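Pirihi (garment care service)

Pirihi is a home laundry and garment care service that uses automated folding equipment alongside human staff. It was set up by Tamsin Mudgway and Vaughan Fairweather as a collection round for private households, and later took on contract work for guest houses. The service has 40 employees across its workroom and its home visits.

Background

For its first few years all folding was done by hand. Folding took up a large share of each shift, and sore wrists and shoulders were the most common complaint among workroom staff. In September the company bought a folding line from the supplier Maltent, which handled towels and pillowcases well but had trouble with clothing. Sweatshirts, hooded tops and children's clothes continued to be folded by hand.

Pirihi then began work on a second system, named Grarnix, intended for soft clothing. It learns from recordings of people handling garments. Workers carry out the task with a hand-held gripper that has two fingers, and the recordings are used to train the arm in the workroom.

Handling work

Recording is done in ordinary rooms as well as at the workroom, on beds and other soft surfaces. Long-sleeved tops are treated as a separate group — the sleeves can lie in many positions, and the fabric bunches easily. The collection held 2916 recordings at the last count, of which 719 were of sweatshirts.

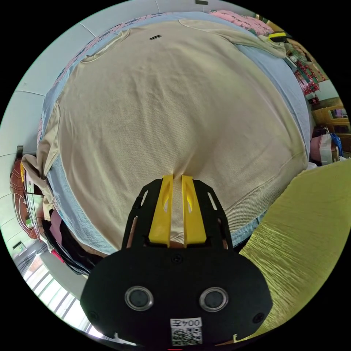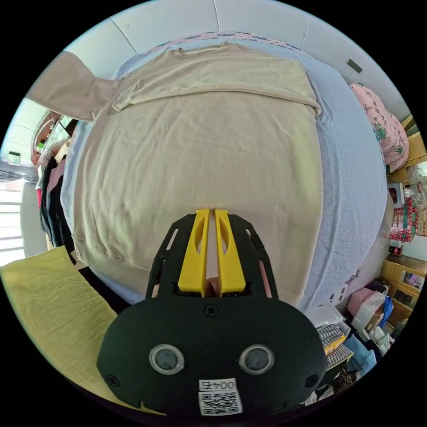
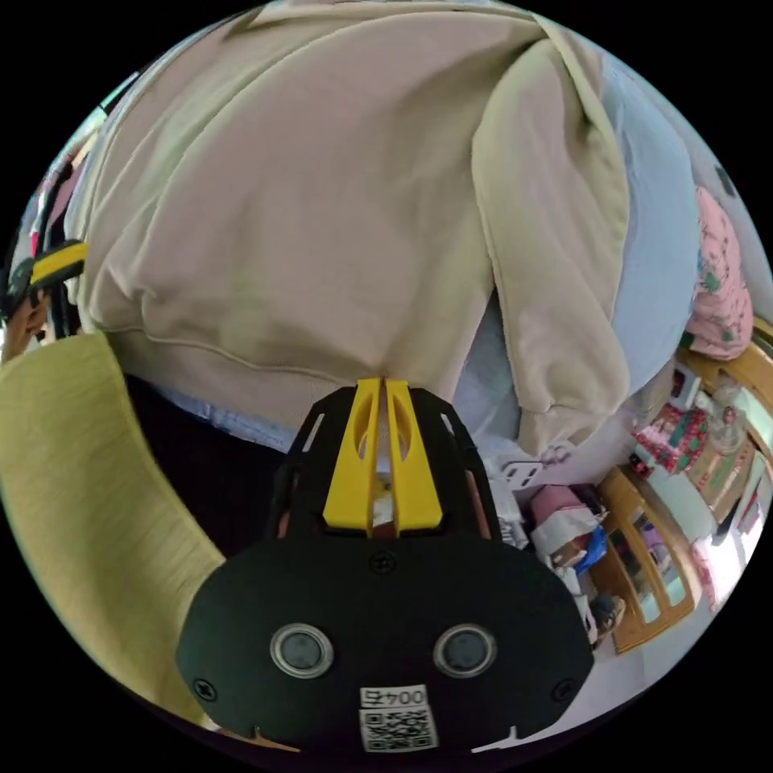 A beige sweatshirt and the hand-held gripper with its yellow fingers. The garment is spread out on a bed in the first two views and bunched into folds in the third.

Changes to jobs

The Maltent line reduced the number of people needed at the folding tables. No posts were cut, but four workers moved to sorting and two to home visits. Tane Bolger, a folder who became a recording operator, has described the new work as lighter on the arms and slower, with more standing in one position.

Recording operators are paid at a higher rate than folders. Training takes two days and covers grip, pace and how to restart after a mistake. Operators change over every 40 minutes.

Some staff objected to the way output was measured. Early on, each operator's recordings were listed by name on a screen in the workroom. The list was taken down after a meeting with the staff representative, Babak Akbari, and totals are now shown by shift only.

Current use

Grarnix folds plain T-shirts without help. Sweatshirts are still passed to a person for checking, and anything with a zip or a drawstring is folded entirely by hand.

See also

Fasaser (sorting software)
Laundry work
Industrial folding machines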